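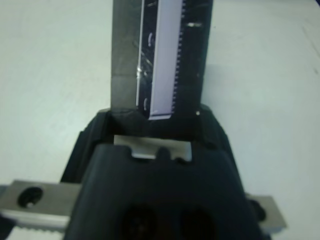
Roman Szewczyk asks whether any of the two-arm results from February carry over to a home workbench, or whether they only matter to people with a robot. They carry over fairly well. What we measured was where a flat object gets held and how it gets set down, and hands have the same trouble with it that jaws do.

The Kinwood runs compared two ways of handling flat, dark, boxy items on a white table. In one, the arm took the item by its end. In the other, it took the item near the middle. We logged 747 attempts and dropped 232 of them from the comparison because the start position had been recorded wrong. 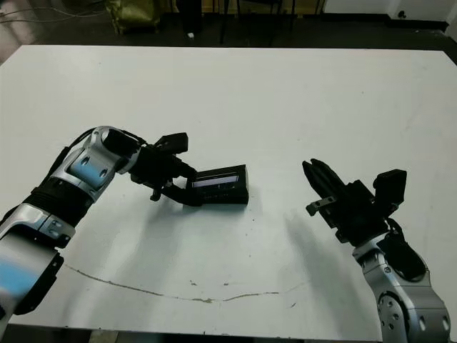 **Felicja Krawczyk**
Test notes and workshop page, Kinwood

## What to copy at your own bench

- **Hold by the end if the face matters.** An end grip leaves a screen or label in view. It also lets the far end droop, so keep the item low over the table.
- **Keep the second hand open and close by.** Runs with the second gripper waiting near the item had fewer drops than runs with it parked at the side. Don't grab early — two grips pulling at slightly different angles did worse than one.
- **Lower one edge first.** Let the far edge touch, then bring down the rest. Flat landings tended to skid.
- **Wait before letting go.** We used a pause of 600 milliseconds. By hand, a short beat is enough.
- **Use a plain, light surface.** Dark parts are easier to find on it. Marks on the table made no difference that we could measure, but wipe up grit before you put a screen face down.

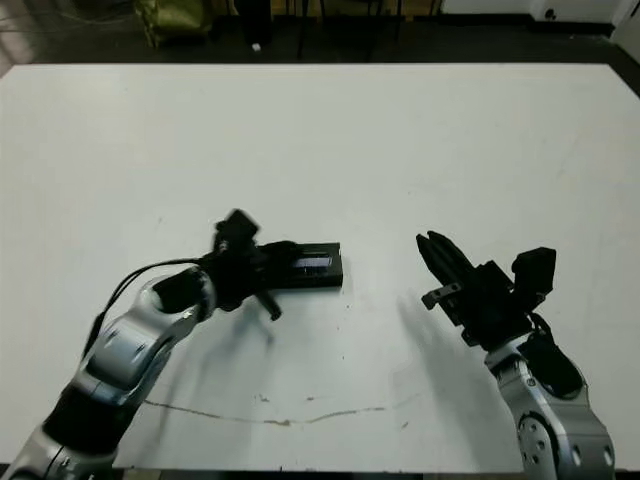 ## What the runs don't tell you

All the items were rigid. Cloth, bags and anything with liquid in it were left out, and so was anything heavier than a paperback. The middle grip came out slightly ahead on speed, and we don't have enough runs to say whether that holds for longer items.

The next set is planned for the Pitthorpe bench, with 60 attempts per grip and a narrower table. Readers who want the log sheet can ask for the Górecki version, which has the start position in its own column.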